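Can a machine put the laundry away yet?

Sunday, January 12, 2020

I get some version of this question at nearly every family dinner. My uncle wants to know when he can buy something that folds shirts. My neighbor Mercy Nyaga wants the dishes done and says she will take a machine of any size if it does that one job. I have been writing on this blog for a while about warehouse and factory automation, and I keep putting off the home side of it. So this post is about the home side, and mostly about clothes hangers.
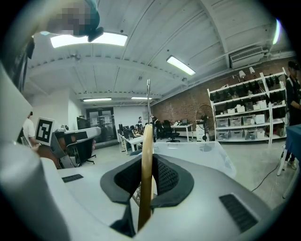
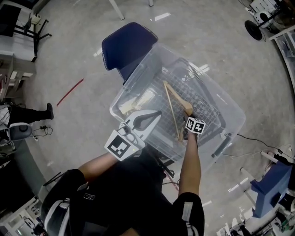 Hand-held grippers at work; the second picture has the bin and the wooden hanger.

A hanger seems like a poor thing to spend a whole post on. It is light, it is cheap, and a six-year-old can pick one up. But it is thin in some places and wide in others, it is mostly empty space in the middle, and it likes to lie flat. If it lies flat on a hard surface, you have to get something under it before you can lift it. People do this with a fingernail and never think about it. A gripper has no fingernail. If it lies on mesh, the hook can go through a hole and stay there when you pull.

Then there is the container. Reaching into a bin is harder than reaching onto a table, for the simple reason that the bin has sides. Your wrist has to come in at an angle that clears the wall, and the angle that clears the wall is often a bad one for the grip. Clear plastic adds trouble of its own. Depth sensors do badly with it. Some of the light goes through and some bounces off, and the software may decide the wall is somewhere it isn't, or that there is no wall.

None of this is news to people who work on it. Subbarao Lobo, who taught me most of what I know about grippers, used to keep a list of things that were easy for his kids and hard for his lab. Hangers were on it. So were bed sheets, wet lettuce and the little plastic ring on a milk jug.

What has changed is how people go about teaching the machine. The older way was to write down the steps: move here, close to this width, lift this far. That works well in a factory where the part arrives in the same spot every time. At Tisholm, where I worked for 6 years, we had an arm that loaded housings into a press, and it did over 900 an hour on a good shift. It was a fine machine. If you moved the tray by the width of your thumb, it would close on air and carry the air to the press with great confidence.

The newer way is to have a person do the chore with a gripper in the hand, record it, and do it again many times with things moved around. The patterned markers let a camera work out where the gripper is and how it is turned. You end up with a pile of examples in place of a list of steps, and a program tries to learn from the pile. I like this approach. A person can adjust as they go, and the adjusting gets recorded along with everything else, including the small nudges that none of us would think to write down.

I tried a tool of this type last November, with a bag of clothespins and a basket. The first thing I noticed was how bad I was. With two stiff fingers in place of five soft ones, I dropped the first 8 clothespins in a row. I also kept wanting to feel whether I had hold of the thing, and I couldn't, so I had to look. By the end of an hour I was decent at it. My forearm hurt the next day.

It was useful to be bad at it, though. When a robot fumbles in a video, people laugh and say it is dumb. Give one of those people the same two fingers and they will fumble too. Some of the problem is the brain and some of it is the hand, and I think we blame the brain too much.

So where does this leave the home? My own view, as of now:

Vacuuming a flat floor is done. You can buy that, and it mostly works if you pick up your socks.

Picking up the socks is close in a lab and far away in a house. Awuor Barasa wrote to me after my last post to say I was too gloomy on this one. She may be right. A sock is soft and forgiving and it doesn't matter much if you grab it by the wrong end.

Hanging up a shirt is a long way off. You need two hands that agree with each other, one holding the hanger while the other works the cloth, and the cloth changes shape the whole time.

Dishes I would put in the middle, if the dishes are plastic. Sorry, Mercy.

The shop floor will get there sooner, as it usually does, and the reason is money and tidiness more than anything clever. A shop can decide that all bins are the same bin. My closet has four kinds of hangers in it and I am not going to replace them to please a machine.

Dennis Mohamedi asked in the comments last time whether I would pay $1284 for a robot that only hung up coats. I said no. Then I had people over for dinner and spent the evening looking at a heap of coats on the bed, and I would now like to say maybe.

Next post will be on door handles, which I have been promising since the fall.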